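Sorting the house before polling day

Household tips, 24 January 2018

Anyone who has agreed to let a ward campaign use their front room knows how quickly the paper piles up. Ours in Wudov ran from after Christmas until the count in May, with 4000 leaflets through the door and back out again. These are the things that kept the house usable.

Leaflets

Ask the printer to band them in bundles of 300. A bundle that size fits in one hand and covers two of our longer streets. Stand the bundles on their long edge, spine down, so the bottom ones don't curl. Keep them off a stone floor. A folded blanket underneath will do if you have no shelf.

Write the street name on a slip and tuck it under the band. Don't write on the top leaflet, as somebody will post it.

Making room

Clear one cupboard and one corner before the first delivery comes. Put small household things together in open boxes and trays where you can see them, and don't tape anything shut that you will want before May.
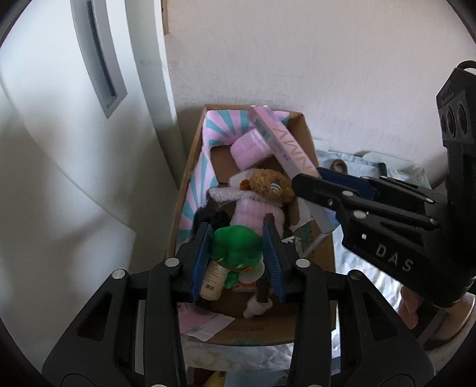

Odds and ends boxed up, soft things at the back.

Toiletries should stand upright with the caps done up. Lay a towel between them and anything made of paper.

Window posters

Clean the glass with warm water and a drop of vinegar, and dry it fully. Tape along the top edge only for the first day, then add the sides once the poster has settled. To get old tape off, warm it with a hairdryer for 20 seconds and pull slowly, keeping it flat to the glass. Leftover glue comes away with cooking oil on a rag. Wash the oil off afterwards or the next poster will slide down.

Garden stakes

Push a metal rod in first to make the hole, then set the stake. On Benditz Road the ground is clay and we lost four stakes by hammering straight in. Two cable ties at the top and two at the bottom will hold a board in most winds. Trim the tails or they scratch.

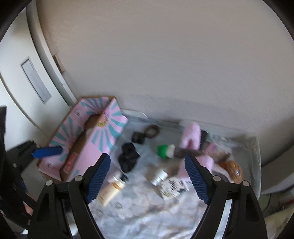

A shallow tray with a cloth in the bottom takes the smaller bits.

Feeding canvassers

Soup is easiest. A big pan on a low heat will look after itself between rounds. Use mugs, as bowls need a table. Put the boots on newspaper by the back door and the clipboards on a hook well away from the cooker.

Wet canvass sheets can be saved. Peel them apart, lay them singly on a clothes airer and press them under a heavy book when nearly dry. Pencil survives rain and most pens don't.

Afterwards

Take the boards down within the week. Wipe them and store them flat. Keep the ties that aren't cut. Keep the rubber bands too, in a jar with a lid. Spare leaflets go in the paper recycling, around 300 in our case.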